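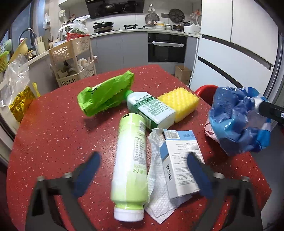
Louro Round Kitchen Table, Speckled Red

Sold by Marnton. Ships flat. Page last updated February 1, 2026.

Every kitchen table has two lives. There's the one in the catalog, with a bowl of lemons and one folded napkin, and there's the one where you come home, put everything down and go look for your phone. We built the Louro for the second one and we've stopped buying lemons.

The color

Red, with small white flecks all over. Leire Zabala picked it after living for a while with a plain white sample at home, and she came back in a bad mood with a list of every crumb she had met. Crumbs on the Louro are still there, you just won't be introduced to each of them. Salt disappears completely. We make no claims about beet juice, although if you're going to spill it somewhere, we did pick the color with you in mind.

If you'd prefer something quieter, the Brondska is the same table in gray. It outsells the red in June, when people are apparently at their most sensible.

The shape

Round, so there's no head of the table and no corner at hip height. The drawback is that things pushed toward the edge have less edge to be pushed toward. A square table will put up with a bag of shopping parked in each corner for a week. This one won't, and sooner or later you'll have to fold the bags and deal with the bottles.

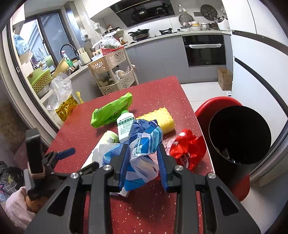 Benito Sotomayor in our workshop tests each new batch by leaving his groceries on a table until somebody complains. His record is 14 hours, and the complaint concerned the fish.

Cleaning

Damp sponge, drop of dish soap, wipe, dry with a paper towel. The bumpy kind of sponge is fine. Steel wool is not fine, and neither is the powder under your sink that has been there since the last tenants. Please don't put a hot pan straight on the top. We know you have trivets.

What you get

One tabletop, one base, a bag of bolts and a wrench of the type you already own nine of. Chairs are sold separately. The Stimarwood chair comes in a matching red, and Negin Kiani on the order desk can tell you whether it's in stock before you get your hopes up.

Price: $129 for the table, delivery extra. We've sold roughly 4,000 of them, and 2,751 of those were red, so the gray people can stop writing in.

From customers

"Good table. I had planned to keep it clear." Xiomara Zamora

"Bought it for dinners. We sort the recycling on it. Very good for that. One bolt was missing and they mailed me two." Rodrigo Bravo

Returns

You have 14 days to change your mind. Tables have to come back in the original carton, with the bolts, and without your groceries. Write to the order desk before you send anything and they'll book the pickup.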